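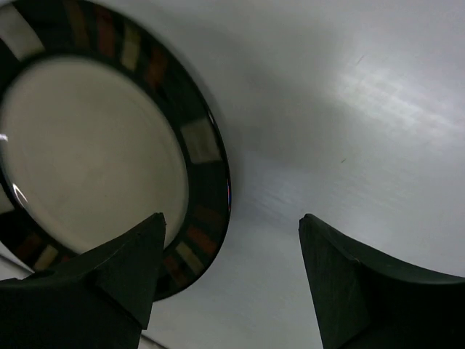
*Figure 2. Ceramic plate with cream centre and dark rim, showing the band of coloured tiles.*

## 4. Care and storage of decorated plates

This section applies to all round plates in the Jorier range with a coloured rim. Plain plates from the Cirillo range are covered in Section 5.

### 4.1 Before first use

1. Remove all packing paper and any labels from the underside of the plate.
2. Hold the plate under a good light and check the outer lip for chips. Run a dry cloth along it; the cloth will catch on any rough spot.
3. Wash the plate by hand in warm water with a mild washing-up liquid.
4. Rinse and dry with a soft cloth.

**Note:** Small differences in shade between one tile of colour and the next are normal. The darker tiles may be hard to tell from the rim except in strong light. Neither is a fault.

### 4.2 Regular cleaning

1. Scrape off food with a rubber or wooden spatula.
2. Wash the centre first, then the rim, following the band round the plate.
3. Pay attention to the ring where the flat centre meets the rim – sauces tend to dry there.
4. Stand the plate in a rack until dry.

**Caution:** Do not use steel wool or scouring powder. Scratches show clearly on the pale centre and cannot be polished out.

### 4.3 Stacking and storage

1. Place a felt or paper sheet between plates.
2. Stack plates of the same size only.
3. Lift plates from the stack one at a time. Do not slide them.

Plates held in the Wurkmont storage rack should stand on edge, with the decorated face towards the front.

**Caution:** Do not place a cold plate in a hot oven or a hot plate in cold water.

### 4.4 Damaged plates

Withdraw any chipped or cracked plate from table use. Replacements may be ordered under part number 653. Orders should be addressed to Widad Aoun, Customer Service, and should state the range, the size and the number of plates required.

Section revised May 21, 2013.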